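Jugendfilm »Brilura«: Dreharbeiten in Grernholm abgeschlossen
Filmförderung und Produktion geben Einzelheiten zu Besetzung und Kinostart bekannt

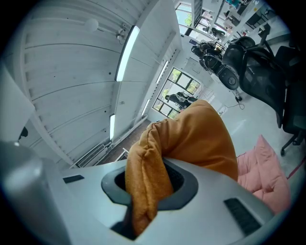 Senf-orangefarbener Stoff in dicken Falten

Grernholm. Die Dreharbeiten zum Jugendfilm »Brilura« sind beendet. Wie die Produktionsgesellschaft Vilska mitteilte, stand das Ensemble fast acht Wochen lang in Grernholm und im näheren Umland vor der Kamera. Regie führte Sota Maruyama, der auch das Drehbuch verfasst hat. Der Film soll im Oktober in die Kinos kommen; den Verleih übernimmt die Firma Howells.

Im Mittelpunkt der Handlung steht die fünfzehnjährige Ylvi, die nach dem Umzug ihrer Familie an eine neue Schule wechselt und dort zunächst keinen Anschluss findet. In der Schulbibliothek stößt sie auf die Aufzeichnungen einer früheren Schülerin, in denen von einem Ort namens Brilura die Rede ist. Gemeinsam mit ihrem Mitschüler Tamme und dessen jüngerer Schwester versucht sie herauszufinden, ob es diesen Ort gegeben hat. Dabei gerät sie in Konflikt mit ihrer Mutter, die selbst an der Schule unterrichtet und über die Verfasserin der Hefte mehr weiß, als sie zugibt.

Für die jugendlichen Rollen waren bei der Produktion nach deren Angaben 462 Bewerbungen eingegangen. In die engere Auswahl kamen 63 Jugendliche, die zu Probeaufnahmen eingeladen wurden. Sieben von ihnen erhielten eine Sprechrolle, darunter die Darstellerin der Ylvi, die mit »Brilura« ihr Debüt auf der Leinwand gibt. Die Namen der minderjährigen Mitwirkenden werden auf Wunsch der Familien erst mit dem offiziellen Besetzungsplan veröffentlicht.

Gedreht wurde vorwiegend an Originalschauplätzen. Die Innenaufnahmen des Gymnasiums entstanden während der Ferien im Altbau der Gesamtschule Grernholm, die Szenen im Haus der Familie in einem leer stehenden Wohngebäude am Stadtrand. Für die Aufnahmen an der Uferpromenade wurde die Straße zeitweise gesperrt. Die Stadtverwaltung dankt den Anwohnerinnen und Anwohnern für ihr Verständnis und weist darauf hin, dass sämtliche Sperrungen aufgehoben sind.

Maruyama bezeichnete die Arbeit mit den jungen Darstellerinnen und Darstellern als anspruchsvoll und zugleich ergiebig. »Das Drehbuch hat sich in den Proben an vielen Stellen verändert«, erklärte der Regisseur. »Manche Dialoge klangen auf dem Papier überzeugend – und hielten dann der ersten Leseprobe nicht stand.« Besonders die Auseinandersetzungen zwischen Ylvi und ihrer Mutter seien auf Anregung des Ensembles deutlich knapper gefasst worden. Von einer Erzählerstimme, die in einer frühen Fassung vorgesehen war, habe man ganz abgesehen.

Das Projekt wurde mit Mitteln der regionalen Filmförderung unterstützt. In der Begründung der Jury heißt es, der Stoff verbinde eine Kriminalgeschichte mit der genauen Beobachtung eines Familienkonflikts und nehme sein jugendliches Publikum ernst. Über die Höhe der Förderung wurde keine Angabe gemacht.

Derzeit befindet sich der Film im Schnitt. Die Musik wird im Anschluss aufgenommen, die Tonmischung soll bis zum Ende des Sommers vorliegen. Eine Voraufführung für die Mitwirkenden und die beteiligten Schulklassen ist in Grernholm geplant; der Termin wird gesondert bekannt gegeben. Howells bereitet zudem Begleitmaterial für den Unterricht vor, das Lehrkräfte vor dem Kinostart beim Verleih anfordern können.

Presseanfragen zum Film sind an die Pressestelle von Vilska zu richten.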